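Ticket: Gripper opens by itself when the arm turns the wrist
Project: Toklow (shared workshop arm, picking from tray)
Opened: June 10, 2019
Status: open, workaround in place
Parts concerned: gripper, cable bundle, Ojo controller box

Problem

The gripper closes normally on command and it holds. When the arm goes to the tray and the wrist turns more than half of its range, the gripper sometimes opens without any command. The object falls, usually back into the tray. The arm itself continues the program and gives no fault. In the log of the Ojo box I see the line "input lost, default open" and one second later "input ok".

I expected that the gripper keeps its last state if the signal is lost.

How to repeat

1. Start the program Toklow pick, slow speed.
2. Let it pick any object from the left side of the tray.
3. Turn the wrist to the drop position.
4. Repeat. In 50 picks I had 8 openings which I did not ask for. With the wrist held still I had none in the same number of picks.

What I tried already

Restart of the Ojo box. No change.

New firmware from the Paledex download page. No change, but the log now shows the time correctly, so I keep it.

Other power supply, also 24 V, borrowed from the Prultonbridge bench. No change. I gave it back.

Lower speed. The fault comes less often, but it does come.

Changed the objects. I thought first that the heavy ones pull the fingers open. It happens also with the lightest one, so the weight is not the cause.

Reply from Paledex support (copied from e-mail)

"Please check the continuity of the signal wire while the wrist is moving, not only at rest. Please also check that the cable has enough free length at the last joint. The default state at signal loss can be changed in the menu Outputs, Safe state."

Update 1

I changed Safe state from Open to Hold. The object does not fall any more, but the line "input lost" is still in the log. So the menu only hides the problem. Please do not close the ticket for this reason.

Update 2

I measured the signal wire at rest from the box to the gripper plug. The meter shows a good connection. Then I moved the wrist by hand command in small steps, and near the end of the turn the value jumped for a short moment. When I pushed the cables a little toward the wrist, it became good again. I did this many times and it was always near the same angle.

My opinion: one wire is broken inside, or the crimp in the plug is weak, and the bundle pulls on it when the wrist turns. The bundle is fixed near the wrist, and after this point there is not much length for the turn.
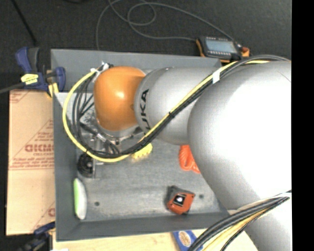 Gripper down at the tray, cables around the wrist, meter on the table behind.

Update 3

I opened the fixing near the wrist and gave the bundle around 50 mm more length, then closed it again, not so tight. The tray stayed clamped in the same place, so I did not need to teach the positions again. The program ran one full round and "input lost" came one time only. It is better but it is not repaired.

Still to do

- Open the gripper plug and look at the crimps.
- Order a flexible signal cable. The present one is normal installation cable and I think it is not made for bending.
- Make the new cable longer from the beginning.
- Set Safe state back to Open for the test, so we can see the fault clearly. After the test, back to Hold.

Question to the others who use this arm: did somebody change the cable fixing in January, when the gripper was taken off for cleaning? In my older notes the bundle had a bigger loop. I do not want to blame anybody, I only need to know if the plug was opened at that time.

Until the new cable is in, please use slow speed and do not pick anything that can break.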